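Grullden desk mat, large – updated 31/01/2025

Back in stock. Both colors, gray and sand. The last batch went faster than we planned so if you wanted two, get two.

Price: $26.49
Item no. 2649
Ships from: Virano warehouse, same day if you order before noon

What it is

Felt top, cork bottom. Covers most of a normal desk, fits a full size keyboard plus mouse with room for a notebook. Edges are stitched now – the November batch had glued edges and a few of you wrote in about peeling. Fair enough. If yours is one of those, send us the order number and we swap it, no need to mail the old one back.

Works fine with regular optical mice. Glass-top desks too, the cork grips. Does not grip well on oiled wood, put a strip of the Fultoto tape under the back edge and it stays put. Tape is sold seperately, $1.09 a strip (item 109).

A lot of people ask if they need a mat at all. Depends on the desk. Old tabletops with a worn pattern or finish, yes, we'd say so, it saves what's left of the surface and your wrist gets something softer. Brand new desk, up to you.
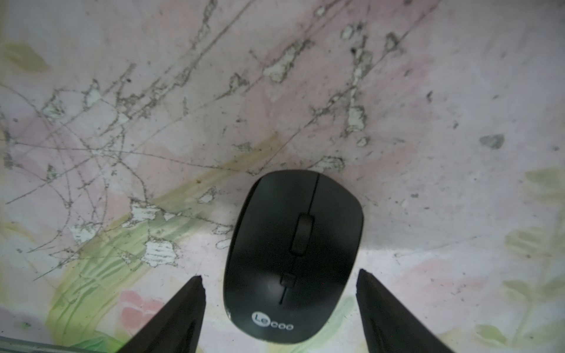
Size and care

Rolls up for shipping. Lay it flat overnight with books on the corners, cork side down. It will curl a bit the first day.

Spot clean only. Cold water, drop of dish soap, dab. Do not machine wash – the cork crumbles and it's not covered. Coffee comes out if your quick. Ink mostly doesn't.

Lint: yes, for the first week or so. A sticky roller takes care of it.

What's in the box

One mat, one strap, care card. Keyboard and mouse not included.

Shipping and returns

Free over two mats. Returns 6 weeks from delivery, unused or lightly used is fine, just roll it, don't fold it. Folded mats come back with a crease that never leaves and we can't resell them.

Bulk orders for offices, up to 1000 pieces, go through the Pollock desk. Use the contact form and pick "office order". Custom sizes not avaliable right now, maybe later this year.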